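May 2022

Quick one before bed. Prorkance changed the home feed again. No warning, just opened the app at breakfast and the people I follow were gone, or not gone but pushed down under a heap of "picked for you". Counted, becuase I was cross: 21 posts before the first one from anybody I know. And that was an advert Yichen had shared.

Went looking for the setting. Used to be under Feed. Now it's under Account, then Your Experience, then a little grey arrow. 4 taps. Switched it to newest first. Closed the app, opened it, back to picked for you. Lovely.
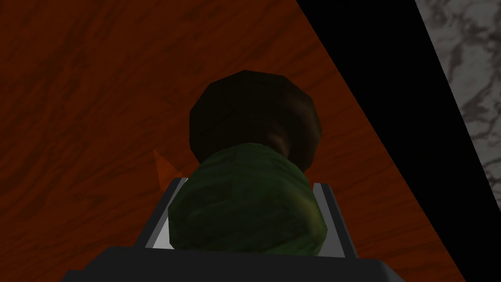
Messaged Yichen Deng at lunch to ask if hers did the same. It does, every time she closes it. She reckons they'll say it's a bug and fix it by September. She has moved most of her stuff to Imix, keeps telling me to. I did sign up, 40 followers there against 415 on Prorkance, so not much of a contest yet.

Tried the "less of this" button. It asks why. Options were not relevant, seen too often, and offensive. Went for seen too often. Next refresh, more of the same. 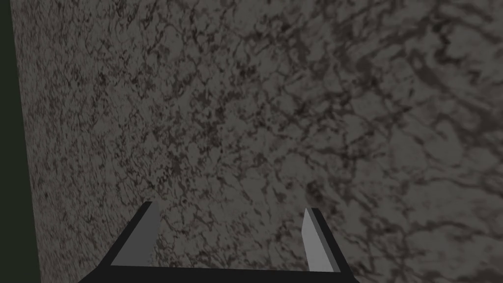

So pressed it again, and again, and got a thank you message saying my feedback helps everyone. Does it. Would settle for it helping me.

Also Qin wants me to log in again on the laptop, and the code goes to my old number. Must sort that tommorow. Can't post the club notices without it as they all go out through Proller and Proller only talks to Qin. Stupid arrangement, my own fault.

Phone at 4 per cent. Charger's downstairs. Have written to Prorkance support, got an automatic reply with a link to the help page I'd just come from. Bed.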